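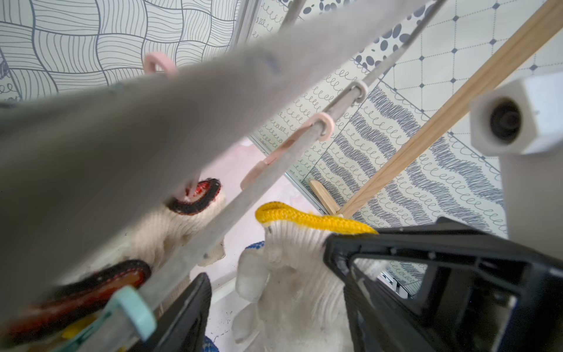
White knit work gloves with yellow and black-and-red cuffs, hung from the rod of a drying rack next to a gray cloth

Knit work glove

A knit work glove, also called a string knit glove or simply a string glove, is a seamless hand covering knitted from heavy yarn and used for light manual labor. It is worn in warehouses, gardens, farms, building sites and home workshops, either alone or as a liner under a heavier glove. Most are white or off-white, with an elastic cuff finished in a colored edge. Knit work gloves are among the cheapest kinds of work glove and are sold mainly in bundles. Many are thrown away after a few uses, but they can be washed and dried several times if the yarn and any coating are treated gently.

Names

"String knit" refers to the thick, string-like yarn of early versions. In Japan the plain white cotton type is known as gunte. Catalogs in the United States often list the gloves by weight ("light," "medium," "heavy") or by gauge, with "7-gauge" and "10-gauge" the most common entries. The word "liner" is used for a thin knit glove meant to be worn inside another, and also for the knitted shell of a coated glove before the coating is applied.

Construction

The glove is made in one piece on a flat knitting machine. Knitting begins at the fingertips. The four fingers are formed as separate tubes and joined at the base, the palm is knitted down to the thumb, the thumb is joined, and work continues to the wrist. There are no sewn seams along the fingers, and the finished glove has no left or right side unless a coating or pattern is added to the palm. A pair can therefore be worn on either hand and turned over when one face wears thin.

Gauge is the number of needles per inch of the machine bed. A low gauge gives a thick, open fabric; a high gauge gives a thin, close one. Seven-gauge gloves are bulky and warm and wear slowly. Thirteen-gauge gloves fit closer and allow better feel for small parts.

Cuff

The cuff is knitted with an elastic thread so that it grips the wrist and keeps out dirt. Its lower edge is overlocked, usually in a yarn of contrasting color, to stop the knitting from running. On most gloves only this narrow edge is colored. On others the whole cuff is knitted in yellow, black, blue or another color. The color may show the size, the weight of the yarn or the batch, but there is no scheme shared by all manufacturers. In one maker's range a red edge may mean a small glove and in another's a large one. In workplaces where several people wear the same kind of glove, cuff color is also used to tell pairs apart or to keep gloves for dirty jobs away from the rest.

Materials

Cotton was the usual fiber at first and is still preferred where the wearer handles warm objects, as it does not melt. It absorbs sweat well and dries slowly. Blends of cotton and polyester are now more common. Polyester adds strength and shortens drying time. Low-cost gloves are often spun from recycled textile waste, which gives the yarn an uneven, slightly fuzzy surface and sometimes small flecks of other colors. All-nylon gloves are smooth and shed little lint, and are used mostly in assembly and inspection work.

Dots and coatings

A plain knit glove slips on smooth surfaces such as glass, cardboard and painted metal. To improve grip, dots of PVC are printed on the palm and fingers, on one side or both. Blue, black and yellow dots are all widely sold. Dots printed on both sides keep the glove reversible. Dipped gloves carry a continuous layer of latex, nitrile or polyurethane over the palm and fingertips and are generally treated as a separate product.

Uses

The gloves protect against scrapes, splinters, dirt and mild heat. Common tasks include carrying boxes, moving furniture, raking, weeding, stacking firewood and handling rough lumber. They give little protection against cuts and none against liquids, chemicals or electricity. Plain knit gloves are not suitable near rotating tools such as lathes and drill presses, where loose yarn can be caught and pull the hand in.

Under leather or rubber gloves they serve as a liner, adding warmth and taking up sweat. The liner can be washed separately, so the outer glove stays cleaner inside.

Washing

Loose soil is easiest to remove dry, by clapping the gloves together or brushing them outdoors. They are then soaked in lukewarm water with ordinary detergent. Heavily soiled gloves are often washed by hand with the gloves on, rubbing the palms together as if washing the hands themselves. A bar of laundry soap helps with ground-in dirt on the fingertips.

In a washing machine, work gloves are kept apart from clothing. Grit and lint transfer easily, and a mesh bag holds the pairs together. Warm water is suitable for cotton and blends. Gloves with PVC dots are washed cool, and chlorine bleach is avoided because it weakens the elastic in the cuff. Fabric softener leaves a slick film that reduces grip.

Gloves soaked with oil, solvent or paint thinner should not go into a household washer or dryer. Traces of flammable material can remain in the yarn after a full wash. Such gloves are discarded according to local rules.

Drying

Air drying is the usual method. A tumble dryer shrinks cotton gloves, mostly in the length of the fingers, and may soften or crack printed dots. Before hanging, the glove is squeezed in a towel and each finger is pulled straight. Wringing twists the finger tubes and stretches the cuff.

Gloves may be hung in either of two ways:

Cuff up. The glove is attached at the cuff and the fingers dangle. This is quick and leaves clip marks only on the cuff. Water collects in the fingertips, which are the last part to dry.

Fingers up. The glove is clipped by the tip of one or two fingers with the cuff open below. Air enters through the cuff and water runs down to the thinner edge. Repeated clipping can stretch the fingertip.

Drying racks with thin metal rods suit both methods. Plastic clips that snap over a rod hold a single glove or a pair, and plastic rings that slide along the rod can take a hanger or a hook. Wide clothespins made for wooden bars do not always close firmly on a thin rod. Gloves should hang with a gap between them and should not be covered by towels or other large pieces of cloth, which hold damp air against the yarn. Flat items are best placed on the outer rods and gloves where air can reach them from both sides.

Drying time depends mainly on fiber and gauge. A thin nylon glove may dry in a few hours indoors, while a heavy cotton one can need a full day or more. The cuff and the base of the thumb, where the fabric is doubled or thickest, are the places to check. Gloves put away damp develop a sour smell and, in time, mildew. Direct sunlight speeds drying but stiffens PVC dots and ages rubber in the cuff, so shade with moving air is preferred for gloves that have either.

A small comparison by the textile technician Aravind Bhat, dated 30 August 2020 and circulated by the glove wholesaler Sustitz, followed 209 pairs of cotton-blend gloves through repeated washing. Pairs dried on a rack kept their finger length better than pairs dried by machine. The difference was clearest in the 7-gauge gloves. The report did not include dotted or dipped gloves.

Storage

Dry gloves are paired by folding one cuff over the other or by laying them flat, palm to palm. Folding the cuff back for long periods weakens the elastic, and stacked storage is better for gloves that are used only in one season. A drawer, shelf or open basket is suitable. Sealed plastic bags are used only when the gloves are fully dry.

Wear and disposal

The first signs of wear are thinning at the thumb and forefinger, followed by holes at the fingertips. A hole in a knit glove spreads quickly once a loop is broken. Reversible gloves last longer if they are switched between hands. The elastic in the cuff usually fails after the fabric, except in gloves that have been dried with heat.

Worn gloves can be cut up for polishing rags or used for dusting blinds and wiping tools. Mixed fiber content makes them difficult to recycle as textiles, and most are put in household trash.

Trade and packing

Knit work gloves are normally sold by the dozen pairs, tied or banded, with the dozens packed into cartons or bales. Retail packs are smaller. The Fiveck line is offered in packs of 2 pairs for home use, and in bales of 400 pairs to contractors. Blackwood, a supplier to farms and orchards, sells only undyed gloves with a colored edge, in bales of 800 pairs. Gimora makes liners in 10 and 13 gauge with full-color cuffs, one color to each size.

Sizes run from small to extra large, though many low-priced gloves come in a single size that stretches to fit. The stated size refers to the glove before washing. Cotton gloves bought slightly large generally fit after the first wash.

See also

Clothes horse
Clothespin
Gardening glove
Glove liner
Knitting gauge
Personal protective equipment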